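# Bin picking exercise: setting up and running the sort

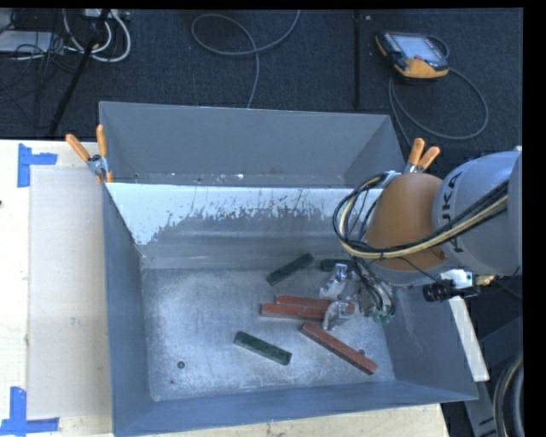

*Page last changed: May, revision 4*

This page covers the second practical of the Arkcombe student automation project. The task is to empty a metal bin of red and green bar-shaped blocks with the robot arm, one block at a time, and to place each in the second bin. Work in pairs. Allow a full afternoon for the first attempt.

You should already have finished the first practical (homing, jogging, tool frame) and have a working login for Rultora, the program we use to store poses and logs. Any pair without a stored tool frame must do that first.

## 1. Fix the bins

1. Put the front bin on the wooden table with its long side facing you.
2. Stand the second bin directly behind it, rims together.
3. Fit the orange-handled spring clamps near the shared rims, at the left and at the right.
4. Push the front bin gently from each side. If it shifts, refit the clamps before going further.

Do not move the bins after this point. Every stored pose is relative to them, and a shift of a few millimetres is enough to put a finger into a wall.

The blue tape at the outer corners of the beige panel on the left marks its position. Leave the tape where it is. If a piece lifts, press it back down or tell the supervisor; do not re-lay it by eye.

## 2. Record the bin frame

Jog the arm with the pendant at low speed. Touch off on three points on the rim of the front bin, in this order:

- back left corner
- back right corner
- front left corner

Save the frame under the name `bin_front`. Repeat for the rear bin and save it as `bin_rear`. Then drive to a point 99 mm above the floor of the front bin and check that the height shown on the pendant agrees. An error of more than 2 mm means the frame should be taken again.

Keep the pendant cable clear of the table when you put the pendant down.

## 3. Load the blocks

Use three red and three green. Tip them in from low down and leave them as they fall. Blocks lying side by side and touching are a valid start, and so are blocks near the wall. A block standing on end is not, and should be laid flat by hand with the arm stopped.

The bolts in the bin floor stand in fixed places. Add them to the mask list, or the detector will now and then return one as a very small block.

## 4. Choose a grasp

The Werkotum routine returns a list of candidate grasps, each with a centre, an angle and a score. The default is to take the highest score. This works for blocks lying alone and fails fairly often on touching pairs, where the centre tends to land on the join.

Change the selection as follows:

1. Discard any candidate whose finger path crosses the bin wall.
2. Discard any candidate with another block inside the finger opening.
3. From what is left, take the highest score.
4. If nothing is left, run `nudge_pair` and detect again.

`nudge_pair` pushes the outer block of a touching pair sideways with the fingers closed. Set the push height by jogging, not from the drawing, as the fingers are curved and the contact point is higher than the drawing suggests.

## 5. Approach and lift

Approach from above at reduced speed. Before the first full run, step through the approach with no blocks in the bin and watch the cable bundle as the wrist turns. It must not pull tight or drag on the rim. If it does, limit the wrist angle in the `approach` block and use the opposite grasp, turned by 180 degrees.

Close the fingers, wait for the grip signal, lift straight up to clear the rim, then move to the rear bin. Do not combine the lift with the sideways move.

## 6. Log the run

Save one log per run. Rultora gives each a number, and the shared folder held 2,395 when this page was revised, so please fill in the comment field. State the start layout, the selection rule used and any stop.

## Common faults

**Grip signal missing.** Check the air supply, then the tube fittings at the gripper.

**Green blocks missed.** The darker ones have low contrast against the bin. Raise the exposure one step and detect again.

**Arm stops above the rear bin.** Usually `bin_rear` was saved with the wrong tool frame active. Take it again.

The path smoothing used by the Hà group is kept on a separate branch and is not needed for this practical.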